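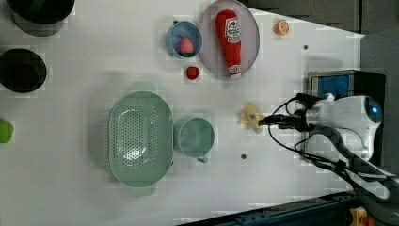

Betreff: Re: [teleop-liste] Küchenaufbau, Vorführen per Hand oder per Fernsteuerung?

Hallo Ildikó, hallo alle,

kurz zwischen zwei Terminen, daher ungeordnet. Zitate von Dir drin, Antworten drunter.

Am Donnerstag schrieb Ildikó Halász:
> wir wollen bei Flikard im Februar mit Vorführungen am Küchentisch
> anfangen und streiten noch, ob wir den Arm von Hand führen oder
> fernsteuern. Viktória ist für Handführung, weil man die Kraft
> spürt. Ich fürchte, dass man dann ständig den eigenen Unterarm
> im Bild hat. Wie macht ihr das?

Fernsteuern. Haben beides probiert. Von Hand geführt ist am Anfang viel schneller gelernt, nach 5 Minuten kann das jeder. Aber genau das mit dem Unterarm – Mitali hat damals 44 Vorführungen aufgenommen und in fast allen war ihr Ärmel vor der Schüssel. Alles weg. Seitdem nur noch vom Pult aus, Blick auf den Monitor, nicht auf den Tisch. Das ist wichtig!! Wer auf den Tisch schielt, benutzt Infos, die das Modell später nicht hat.

> Wieviele Gegenstände legt ihr hin? Nur das, was gebraucht wird?

Nein, mehr. Bei uns liegt immer Zeug rum, das in der Aufgabe nicht vorkommt. Sieb, Teller mit der Ketchupflasche, Schälchen mit Erdbeere, die Orangenscheibe oben. Der Greifer muss lernen, das in Ruhe zu lassen. Zwei Sachen dazu:

– Ketchup liegend, nicht stehend. Stehend kippt sie beim ersten Kabelkontakt.
– Weiches Zeug (Plüsch) verzeiht viel, da merkt man beim Steuern kaum, ob man zu fest zudrückt. Zum Üben super, aber danach unbedingt auch was Hartes nehmen, sonst gewöhnen sich die Leute das Quetschen an.

> Und wie lang ist eine Vorführung bei euch? Zoltán meint, kurz
> und viele.

Zoltán hat recht. Ein Griff, ein Ablegen, Schluss. Wir sind bei 400 verwertbaren für eine Teilaufgabe und das reicht gerade so. Pausen mitten in der Bewegung sind Gift, das Modell lernt das Zögern mit. Lieber abbrechen und neu anfangen. Detlef steuert am ruhigsten von uns, braucht aber ewig beim Anfahren, seine Aufnahmen schneiden wir vorne immer ab.
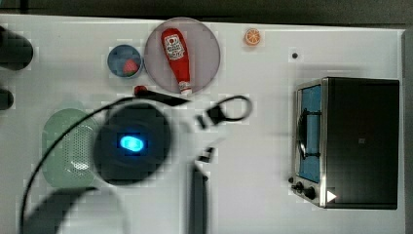 Kabel und Ofen

Danach hattest Du nicht gefragt, kommt aber garantiert. Die Schlaufen am Handgelenk hängen je nach Stellung voll übers Sieb oder liegen auf der Tischplatte auf. Beim Fernsteuern spürt man nicht wenn was hängenbleibt. Wir haben inzwischen die Regel: vor jedem Durchgang einmal das Handgelenk ganz nach links und zurück, ein anderer schaut auf die Kabel. Mit Klett kürzer binden ging nicht, dann fehlt beim Drehen die Länge.

Der Miniofen rechts steht so, dass die Glastür für die Kamera sichtbar ist, Rost ist durchs Glas zu erkennen, innen blaues Licht. Knöpfe sind vom Pult aus echt fummelig. Bitte nicht damit anfangen. Erst Schälchen und Teller, Ofen wenn alle sicher sind.

Noch was zum Schatten: der Arm wirft einen ziemlich dunklen auf die Platte, links unten geht er bis übers Sieb. Wir haben lange dran rumgeleuchtet und dann aufgegeben. Lasst ihn drin. Nur das Licht während einer Serie nicht verstellen, das hatten wir bei Stinex mal und die halbe Serie sah anders aus als die andere.

> Könnt ihr die Steuerungseinstellungen schicken?

Mach ich, aber nicht vor nächster Woche, liegt auf dem Rechner von Mitali und die ist bei Nasr. Grob: Übersetzung 2 zu 1 (Hand zwei, Greifer eins), Drehung eins zu eins, Greifer auf dem Zeigefinger. Filter so schwach wie möglich, sonst fühlt es sich an wie Steuern durch Honig. Fusspedal zum Auskuppeln, ohne das kriegt Ihr nach einer Stunde Schulterschmerzen.

Ach ja und Viktória: das mit der Kraft stimmt schon. Wenn es ums Wischen oder Schrauben geht würde ich auch von Hand führen. Für Greifen und Ablegen braucht mans nicht, finde ich. Andere Meinungen gern an die Liste, bei Fedasside machen sie es glaub ich gemischt?

Muss los. Rückfragen am besten vor neun, danach sitz ich am Pult und lese nichts.

Gruss
Zoltáns Büronachbar

PS: Anhänge über 5 MB frisst die Liste, Einstelungen schick ich dann direkt.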